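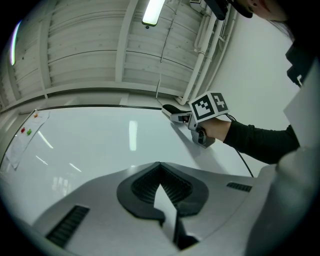

Two grippers, one month, and a lot of magnets

By Signe Bundgaard
10 December 2021

We use cookies to improve your reading experience. By continuing on this site you accept our cookie policy.

The first thing Ingvar Ravn tells a visitor is to stand still. The second is where to stand. In the test room at Fuvthorpe there is always a person with a tool in the hand, and the person does not look behind.

I came in July to follow a comparison that the group had postponed for more than a year. They wanted to know which of two handheld grippers they should use for recording hand movements, before those recordings go to the arm in the next room. One gripper is made in the house, and people call it the Mero. The other one is bought from Tsolakis, a small firm that sells it as a kit. Both are held like a pistol, and both close two fingers when you pull the trigger. On paper they do the same work.

"On paper I also liked them equally," says Bergþóra Hafstein. She is the one who wrote the test plan, and she is also the one who had to do most of it with her own arm.

The plan has 30 tasks. Most of them are ordinary kitchen and workshop things, such as taking a cup from a shelf or turning a knob. But the tasks that caused the longest discussions were those on the whiteboard. To pick a small round magnet from a steel surface sounds like nothing. The fingers must come in almost flat, they must hold a thing that is thin and smooth, and then they must pull against a force which disappears all at once. When it lets go, the hand jumps, and the jump is in the recording.

Baldur Brynjólfsdóttir works with the tracking and has looked at more of these jumps than anyone. On top of a gripper there can sit a cube with printed square codes, so that the cameras can find the position of the tool from any side. With the kit, the cube stands on a short post. In the Mero it was first glued directly on the shell, and this turned out badly in the whiteboard tasks, where the wrist is turned and the hand hides half of the codes.

"A glossy board is the worst wall you can choose," Baldur says. "The lamps come back at you from it. Sometimes the camera sees a white stripe and no code at all." They tried a matte film and took it off again after two days, as the magnets slid on it.

In total the group kept 1,531 recordings. A recording was kept if the tracking was lost for less than 300 milliseconds, a limit which Steinar Kirkegaard considers too kind. He runs the arm, so he receives the result of everybody else's patience. He showed me a replay in which the arm went to the board, closed the fingers beautifully in empty air a finger's width beside the magnet, and carried this nothing to the other side with great care. He played it again for me, slower.

The kit from Tsolakis won in the tracking. It lost in weight, and this was a difference that did not show in the first days. The motor sits far in front, and when the arm is stretched out toward a vertical surface, the front begins to sink. Bergþóra noticed it in her shoulder before she noticed it in the curves. In the late recordings of every session the approach comes from lower, and the speed is not even. With the Mero this is much smaller, although the Mero has its own fault – the trigger has a dead part at the beginning, and new users squeeze too hard when they have passed it.

Then there is the cable. Both tools have one, and both owners of the tools dislike it. During my visit it was moved from the bottom of the handle to the back, and then over the elbow with a piece of tape. Ingvar prefers it over the shoulder. Steinar wants a battery and says so at every meeting, and at every meeting he is asked how much a battery weighs.

What about the fingertips? Here I had expected the large result, and it was a small one. Soft tips held the magnets better, and hard tips let go of them more cleanly when they were placed on the board. For paper, which must be held against the surface while a magnet is put on it, people simply used the other hand. The test plan did not say if this was allowed. It does now.

The choice was made at the end of the month, in the canteen at Rinton, where the group shares a roof with two other labs. They will continue with the Mero, with the post from the kit and a new trigger spring. Baldur was against it and has asked that it be written down.

The first shell with the new post had a crack along one screw hole. The second is on Ingvar's desk and waits for its cube.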